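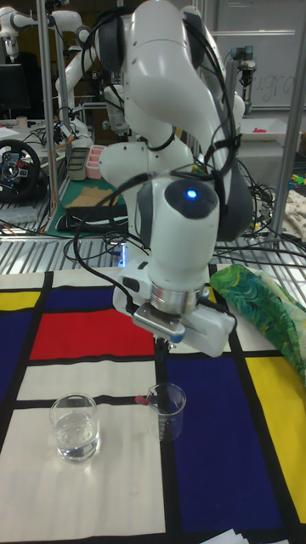
I have been putting off writing up the February stall, partly out of embarrassment and partly because I don't believe the official explanation. The short version is that our pouring routine stopped partway through a run, the arm went on holding its position, and every indicator we had told us things were fine. There's a small blue light in the cap on one of the lower joints, and I have learned to distrust it completely. It tells me the joint has power. It does not tell me whether the controller is still listening to anyone. With two glass beakers on the cloth and water in one of them, I would like to know that second thing quite a lot.

We had done 1,184 pours by then, most of them dull. The stall came late in the afternoon. The gripper had closed, the arm had lifted a few inches, and then it stayed there. The software, a package called Skaro that we license by the year, reported "motion complete." It was not complete. I waited, pressed pause, got a cheerful confirmation that the robot was paused, and then watched the wrist turn another few degrees and tip water over the table. It stopped when I hit the red button.

Hoekstra, who sold us the setup, took 12 days to answer. Their finding was "intermittent cable fault, likely user routing." Fair enough, our cables are a mess. They hang off the arm in loops, and I can see how one might get tugged when the wrist comes around. But a bad cable should make the arm stop. I have yet to hear how a bad cable makes the screen say paused while the arm keeps turning.

Eustaquio Magaña went through the logs with me over two evenings. He found a gap of 141 milliseconds in the messages between the arm and the computer, and after the gap the computer was replaying old joint positions as if they were new. So the pause had been "confirmed" against stale data. I sent this to Hoekstra and was told it would be passed along. I'm still waiting to hear where it went.

What we've changed so far:

The pause button on the screen is no longer counted as a way to stop the arm. It's a convenience. If you need to reach in, you use the red button and you wait.

Anything older than 6 milliseconds is thrown away and the arm halts. This gives us a lot of false stops, nearly one an hour, and I can live with them.

The cables are getting new clips, which I expect to help a little.

A reader wrote to suggest Gornora's add-on monitor, which promises to "predict faults before they occur." I asked for their test data and got a brochure. If anyone has run one for more than a month and kept a record of what it missed, my address is on the contact page.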